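Re: [manip-methods] wrist-view dropout vs. scene-view dropout

Replying on-list because two people asked off-list for the same material. Views from the bimanual cell follow: wrist camera with the part between the fingers, fixed camera over the blue mat, wrist camera with the fingers empty.

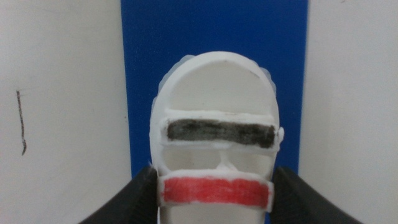
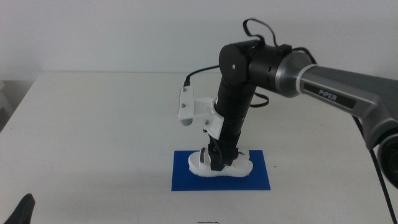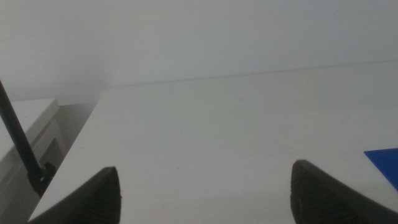
Brerlow, October

> On the wrist-view question: your earlier post says the policy
> "does fine" with the fixed camera masked at inference. Fine
> compared to what? We tried the same thing on Gyamfi with a
> different arm and the grasp held up but the approach fell
> apart. The hand came down beside the part and closed on air.
> Did you mask during training as well, or only at test time?
> Also, how do you keep the policy from using the mat as a
> shortcut?

Taking these in order.

"Fine" was a poor choice of word. The comparison is against the same checkpoint with both views present. With both views, the policy completed 40 out of 40 grasps on the white printed part. With the fixed view masked at test time only, it completed 18 out of 40. With the fixed view also masked at random during training, it completed 33. The earlier post mixed the second and third conditions, and the number I gave there should be ignored.

The approach failure you describe is the same one we see. In the test-time-only condition, 15 of the 22 failures happened before contact, and the other 7 were grasps on the rim that slipped during the lift. The third picture is the kind of view that causes the first group. The part is not in sight, and the only thing that says anything about where to go is a corner of blue at the right edge. Everything else is table, wall and furniture. If the policy has learned to get its coarse position from the fixed camera, it has very little to work with at that point.

Once the part is between the fingers the situation reverses. In the first picture the dark strip and the red strip are both in plain view, and the fixed camera adds almost nothing. Masking it after contact made no difference we could measure. From the fixed camera, as in the second picture, the jaws are over the middle of the part and hide much of what matters there.

So the training change is simple. We drop the fixed view with a probability that depends on the phase of the episode: low during approach, high after contact. Phase comes from gripper current, thresholded, with no learned segmentation. A dropped view is replaced with a learned token. We tried zeros first and the policy treated a black image as information, which I suspect is part of what you are seeing on Gyamfi.

The data set for this is 200 demonstrations, all teleoperated, all on one part geometry. That is small, and I would not claim the result carries over to other parts. Sumex is now running the same schedule on a different geometry and I will post those numbers whether or not they agree.

On the mat: we do not keep the policy from using it, at least in the runs above. It is a strong cue and the policy clearly takes it. With the mat removed and the part placed directly on the table, the phase-dependent version dropped to 21 out of 40 with both views present. White part on white table is a hard case for contrast reasons alone, so I can't say how much of that is the shortcut and how much is plain visibility. A mat in a second color would separate the two. We have not done it yet.

Two smaller points that may save you time:

The mask schedule is sensitive to latency between the cameras. Our streams were out of step by a few samples until the Nultulix logger was patched, and before that the phase labels landed early and the approach was masked far too often. Check this before tuning any probabilities.

Normalize each view separately. The wrist view changes a great deal in content between free motion and grasp – far more than the fixed view does – and shared statistics washed out the colored strips.

If you can share the training config from the Gyamfi runs, I can try your masking on our demonstrations without changing anything else. I would mainly want the image resolution, the action chunk length and whether the wrist encoder was frozen. Ours was not frozen. The config for the runs above is in the list archive under the same subject line, and the only field changed since then is the drop schedule.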